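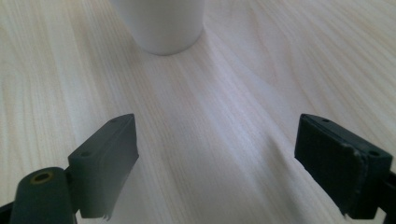

22 April 2026 — Skolon, the adult education center on the east side of the river, will open its evening tea and coffee counter to the public in October. The counter has so far served enrolled students only. It will be run by Wiriya, a small catering firm that already supplies the center's weekend courses.

The counter will be on the ground floor, next to the language rooms, and will stay open until the last class lets out. Anyone may come in, enrolled or not. The menu is short: black tea, ginger tea, filter coffee, iced lemon tea in the warmer months, and rice cakes or toast. Prices will be posted at the door before opening.

Paper cups will be used for takeout drinks. Customers who bring a mug from home will pay less, and mugs for drinking on site will be kept on a shelf by the sink. The center asks that people return them to the rack and not carry them up to the classrooms, where several went missing last term.

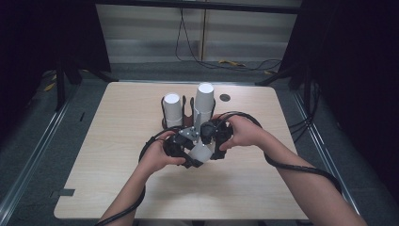
*Reading time: 2 minutes*

Skolon currently has 139 evening students across its language, bookkeeping and sewing classes. Many come straight from work and have asked for somewhere to sit before class begins. The nearest cafe closes in the late afternoon, and the vending machine on the upper floor was taken out when its lease ended.

A survey handed out at registration drew more replies than expected. The most common request was for hot drinks after dark, followed by a place to meet people from other classes. Several neighbors who don't study at the center also filled in the form — they had picked it up at the front desk — and their answers led to the decision to open the counter to everyone.

The cost of fitting out the room is $4000. Asevby, the building's owner, is covering the plumbing and a new counter top. Skolon will pay for the rest from its general budget, including secondhand chairs and a second sink. Course fees will not change.

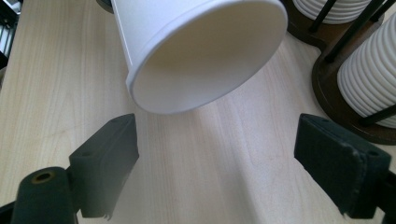

Boonsong Nakpan said the wait between work and class had been the hardest part of the evening, and that a cup of tea and a chair would have kept more people enrolled last winter. He also asked that the room be kept free of music, so that students can go over their homework.

Skolon has agreed to that request for the first term. The room will have no speakers, and phone calls should be taken in the hallway.

Wiriya is hiring for two part-time evening positions at the counter. No experience is needed, and current students may apply. Forms are at the front desk and can be returned there at any time during office hours.

Groups that want to reserve tables should speak to the front desk in advance. Half of the seats will always be left open for people who walk in.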